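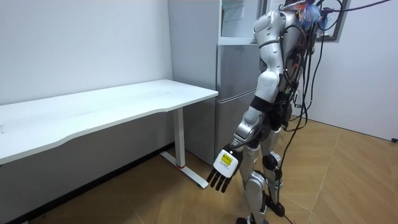 A silver-and-white humanoid robot facing a desk and a refrigerator.

Tisine has put out 23 versions of the same song since December. I know because I bought one of them, lost patience, and went through the rest on the label's store page. There's the slowed one, the sped-up one, the a cappella, the "bedroom" take, and a version where Jong-dae Wang of the duo Drolleck hums over the second verse and gets a full feature credit.

The song is called "Ultus," and it's pretty good. The chorus drops a beat where you expect it to land, and her voice goes thin and mean on the last line. I'd have been happy to say that and leave it there. But the label wants us to talk about the campaign, which it has been calling a "conversation with listeners."

Some conversation. Fans were invited to vote on the album's track order through a mailing list. Hường Đoàn, who runs one of the larger Tisine fan pages, asked her readers to send her screenshots of their ballots. She got 199. Most had "Chu," the long piano ballad, as the opener. On the finished record it is track 15, dead last, after two remixes.

"Maybe the people who didn't write to me all hate ballads," Đoàn told me. "I'd love to see the totals."

So would I. I asked for them twice. Oluf Thorlacius, who manages Tisine, answered the second time, at 11 at night, with a note saying the vote was "one input among many." He didn't name the others.

Babak Golestani produced nine of the album's tracks and was more relaxed about it. The sequence was locked before the ballots went out, he said, and he assumed everyone knew. When I told him they didn't, he changed the subject to drum mics.

None of this would matter much if the deluxe edition didn't carry a sticker reading "Sequenced by you." It costs nine dollars more than the standard one. A numbered run of 1,087 signed copies costs more again, and those sold out before lunch.

I've played the album most days for two weeks, with "Chu" moved to the front. It's a better record that way. The remixes I skip.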